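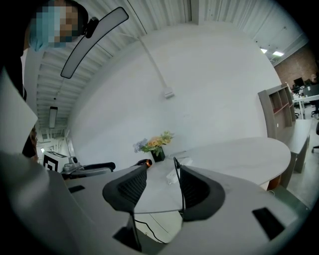

The mare's dose was 20 grams of paste every twelve hours, and the stable at Nenddale had enough of it for one night. The night attendant read the syringe barrel twice before dialing the ring to the mark. She was a warmblood of 500 kilograms, nine hours out of surgery, and she had not passed manure. Overhead the roof was corrugated white metal, and in rain it made gut sounds hard to hear, so the attendant waited for a dry interval and put the stethoscope to the left flank. One sound in the first minute. None in the second.

Home Stories Archive Submissions Contact

October
By the Flisgate night desk

Search this site Go

The label on the tube said Vudesau. The label on the carton said Enache. The attendant wrote both names in the log, with lot number 286, and noted that the seals matched. A carton with the wrong name had no procedure attached to it. The written instruction was to give the paste.

The mare took it at 1:10 a.m. She held it against the roof of her mouth, then swallowed. Her pulse at 1:15 was 74. The attendant offered water, which she refused, and a handful of soaked hay, which she moved from one side of the bucket to the other.

At 2:00 the pulse was lower. At 3:00 it was lower again, and there were two sounds on the left and one on the right. The attendant recorded them in the small column, where there was no room for anything else.

At 4:40 the mare lay down. The attendant stood at the door with one hand on the bolt and watched her ribs. She did not roll. After eleven minutes she got up, shook off the straw, and passed four small balls of manure, firm, with mucus on two.

The attendant put on a glove, collected a sample, and wrote the time on the lid.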